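Tendley table-clearing project: progress report, second reporting period
Prepared by Hanne Niskanen for the Nestberg program office
Mar 27, 2022

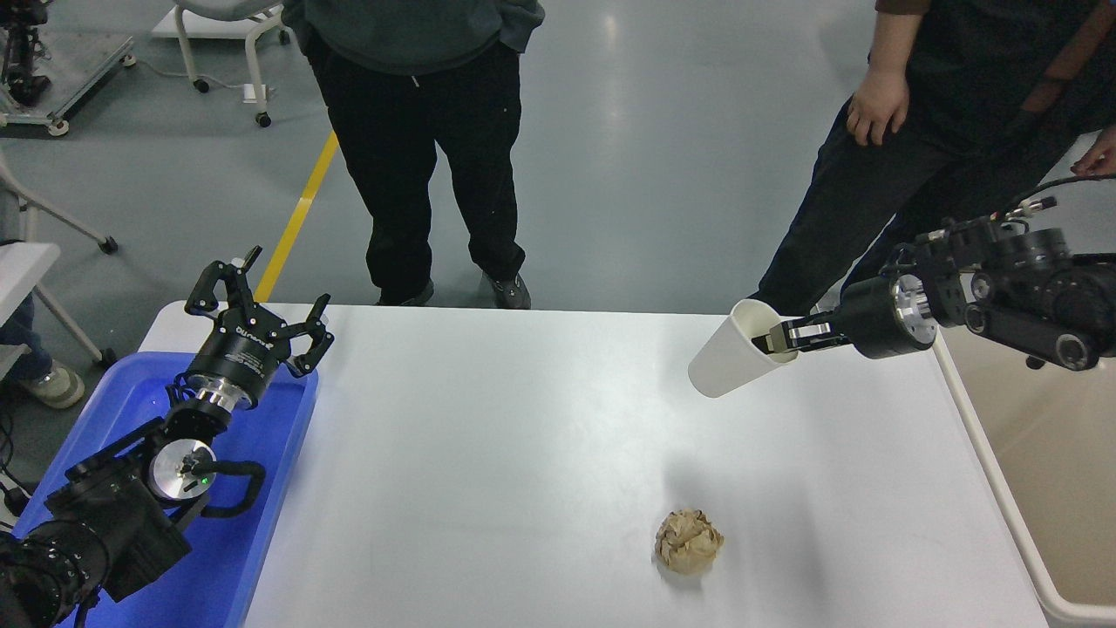 The main news this period is the stoppage on the right arm, which cost us eleven working days and put the cup and paper task behind the plan we agreed with you in September. The arm is back in service under restrictions. No one was hurt.

What happened

During a normal clearing run the right gripper was holding a paper cup when the operator ended the episode. The arm should have stopped and held position. It continued along its last commanded path for just under a second, met the tabletop, and pushed against it until the force limit tripped. The cup was crushed and one gripper finger was bent at the tip. Aino Heiskanen was standing on the far side of the table and stepped back. She was outside the arm's reach, but closer than we want anyone to be when an arm does something it was not told to do.

We locked out both arms that afternoon. The left arm had shown no fault, but it runs the same controller software and we had no grounds for trusting one and not the other.

Cause

The stop message from the operator station and the motion commands go through the same queue. Under normal load the queue is nearly empty and the stop arrives at once. On the day of the fault, logging for the left hand had been turned up to full detail, and the queue was backed up by as much as 1300 milliseconds. The stop was waiting behind motion commands that were already out of date.

We reproduced this on the bench with the gripper removed. With logging at the normal level the delay stayed under 200 milliseconds in every trial. With full logging it passed 400 within the first few minutes and kept climbing. Trajkovski, who supply the controller, looked at our logs and agreed with our reading of them.

The emergency stop button is on a separate circuit and was not affected. It was not pressed during the incident. The operator said he expected the software stop to work and was reaching for the button when the force limit tripped. That is a training point and we have dealt with it as one.

What we changed

The software stop now has its own channel and does not share anything with motion or logging. Motion commands carry a time stamp, and the controller throws away any that are too old. Logging at full detail is blocked while either arm is powered. Speed on both arms is held at half the earlier setting until the end of the next period.

We also changed how people work at the table. Observers now stand behind the yellow floor stripe whenever the arms are live, and one person at each session has the emergency stop in hand and no other job. This slows us down when objects need to be reset between episodes, and we have accepted that.

Effect on the work

We recorded 2049 episodes against a target of 2600. Cup pickup is in good shape, including cups lying on their sides. Crumpled paper is weaker. The gripper often closes on a loose fold and drops the ball on the way to the bin. Two-arm handoffs were not started and will move to the next period.

The replacement finger came from Usitz and was fitted and calibrated in a day. Its cost was covered from the spares line. We are not asking for more money, but we do ask to move the handoff milestone back by four weeks.

Open items

The time stamp check has been tested on the bench and in short sessions only. We want a full week of running before we call it closed. The written risk assessment still describes the old stop arrangement; Aino is revising it and will send it to you when it is signed. We also have not settled whether the force limit should be lowered. A lower limit would have stopped the arm sooner, but in trials it also tripped on ordinary contact with the table.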